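Evaluating the Mandasus Hand-Held Gripper Kit for a Tabletop Sorting Task

Project report, Applied Automation II
Group 7: Selma Hoxha, Mirsad Softić, Britta Rieger
Supervisor: Pádraig Sheehan
Submitted 10/29/24

1. What we were asked to do

The assignment was to pick a commercial or semi-commercial automation product, use it for a real task, and report on whether a small lab should spend money on it. Other groups picked a line-following cart and a vacuum pump. We picked the Mandasus, a hand-held gripper kit sold by Dolala, largely on the strength of a product page that promised we would be "collecting demonstrations in minutes." The page did not say how many minutes, and we now consider this a careful piece of writing.

The Mandasus is a two-finger gripper you hold in your hand and squeeze. A camera mounted on it records what the fingers are doing while a person does a chore. The recordings are then used to train an arm to do the same chore without the person. The kit does not include the arm. It does include a tote bag.

Our questions were the following. Can students with no previous experience assemble it from the instructions? Does it survive a few weeks of use? Is the footage any good? Would we tell the department to buy a second one?

2. The kit as delivered

The base kit costs 300 dollars. For this you get the printed parts, a bag of fasteners, the trigger linkage, a camera mount, a calibration sheet and a login for the Dolala upload software. The camera is extra. We borrowed one from Borislav Dimitriou in the vision lab, who asked for it back on a regular basis throughout the project.

There are two finger sets on offer, the standard one and the Furukawa set, which has softer pads and costs more. We ordered the standard set. The order confirmation listed the Furukawa set, the box label listed the standard set, and the box contained the standard set, so two out of three parties agreed.

The manual is 7 pages long. It is a good manual up to page 4, where the trigger linkage goes in. Page 5 opens with the trigger linkage already in. Selma built it the first time and Mirsad took it apart to find out why the left finger closed later than the right one, and the answer was a spacer that appears in the parts list and in none of the drawings. We wrote to Dolala support. They replied the next day, politely, with the same manual attached.

3. Assembly

Total assembly time was one afternoon and most of an evening, including the disassembly. We think a group that knew about the spacer could do it in an afternoon. Notes for whoever comes next:

The long screws and the slightly less long screws are in the same bag. Sort them first.

Do not tighten the finger bolts until the trigger has been squeezed a few times and everything has settled.

The return spring will leave the building if you let it. Ours was found in Britta's coat.

The camera mount accepts the camera at any angle, and the software accepts only one. The correct tilt is printed on the calibration sheet, on the back, upside down relative to the front.

After that the software connected on the first attempt. We mention it because we had set aside a whole session for it not connecting, and we used the time to eat.

4. The task

We chose a simple pick-and-place chore: pick up small objects from a pale sheet on a table, move them to a marked spot, release, and return to the start. Britta wanted to do folding. Mr. Sheehan looked at the schedule and suggested that Britta did not want to do folding.

The objects came from a box of odds and ends in the lab, chosen for having different shapes and being cheap to lose. We tried to include things with flat sides, curved sides, and sides that looked flat until the pads touched them. Each of us worked in turns, since squeezing the trigger for long stretches makes the hand ache in a place none of us had previously been aware of. Dolala describes the grip as "ergonomic." Mirsad has large hands and agrees with Dolala. Selma and Britta have written a dissenting opinion, which is this sentence.

One attempt counted as one episode, from leaving the start position to coming back to it. If the object was dropped on the way, we kept the episode and tagged it as a failure. If the operator sneezed, we deleted it.

By the end we had 2042 episodes uploaded, spread over the three of us. The software's review tool plays them back at variable speed, and watching them at the fastest setting gives a fairly convincing impression of an anxious bird.

5. What worked

The gripper itself is better than we expected from the manual. The fingers open wide and close parallel, once the spacer is in. The weight is fine for short sessions. The trigger has a clean return and we never had to replace anything in it.

The upload software is also decent. It rejects files with missing frames before you waste time on them, and its error messages are in full sentences. Tagging is quick. Trimming the dead time at the start and end of an episode is done by dragging two handles, and takes a few seconds when the network in the Faltthorpe building is having a good day.

Lighting gave us less trouble than the forum posts had led us to fear. A pale work surface with no pattern kept the objects easy to pick out, and the review tool's exposure check passed nearly everything we recorded. The dark finger parts stand out well against it too, which helps when you are trying to judge how far open the gripper was at the moment of approach.
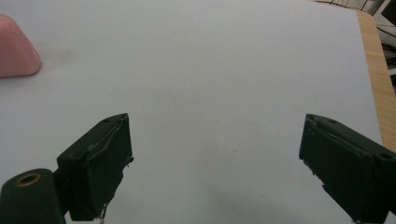 Getting the approach consistent between three people was harder. Selma comes in low and slow. Mirsad comes in from above, quickly, like someone taking the last slice. Britta does something different each time and calls it variety in the data, and to our annoyance the guide on Dolala's site agrees with her. In the end we wrote down a rule that the fingers had to be fully open before moving toward an object, and left the rest alone.

6. What did not work

The printed finger parts are the weak point. The edges of the tips are rough and have small chips in them, and there is nothing in the manual about whether a chipped edge matters or when a finger should be swapped. Replacement fingers are sold only as part of the complete set. We asked Dolala whether a single finger could be ordered and were told this was "on the roadmap for December." They did not volunteer a year.

The surface finish also made us nervous about comparing early and late recordings. If the pads change over the course of a project, the gripper at the end is a slightly different tool from the one at the beginning. We did not measure this. We should have photographed both fingers next to a ruler before the first session, and anyone repeating the project should do so.

Cable routing is left to the customer. The mount has no clip, so the camera cable goes wherever the operator's elbow sends it. We fixed ours with tape, then with better tape.

Our last complaint is with the documentation for exporting. The data leaves Dolala's software in one of 2 formats. One is described in detail and is marked as deprecated. The other is recommended. Mirsad worked out the recommended one by opening files and guessing, and his notes are in Appendix B, including the guesses that were wrong, in case they become right in the next version.

7. Training

We only had access to the lab's arm for a short slot near the end, so this section is shorter than we planned. A policy was trained on the tagged successes and run on the same kind of surface with the same box of objects. It reached for the correct object most of the time. Its grasping was less reliable on anything curved, where it tended to close early and nudge the object away, then follow it across the table with what Mr. Sheehan called commendable persistence.

We do not think this result says much about the kit. A longer slot on the arm and a few more evenings of recording on curved objects would be the obvious next step, and Britta has offered to do the recording, provided somebody else does the tagging.

8. Recommendation

Buy a second one, with conditions. For the price it is a usable tool, and recording with two people at once would have saved us over a week. The department should order the Furukawa pads with it so the two finger sets can be compared properly, and should print out Section 3 of this report and put it in the box on top of the manual.

The department should also buy its own camera. Borislav has asked us to include this.

Appendix A: parts list, corrected (spacer added)
Appendix B: notes on the export format, M. Softić
Appendix C: correspondence with Dolala support, with duplicate manuals removed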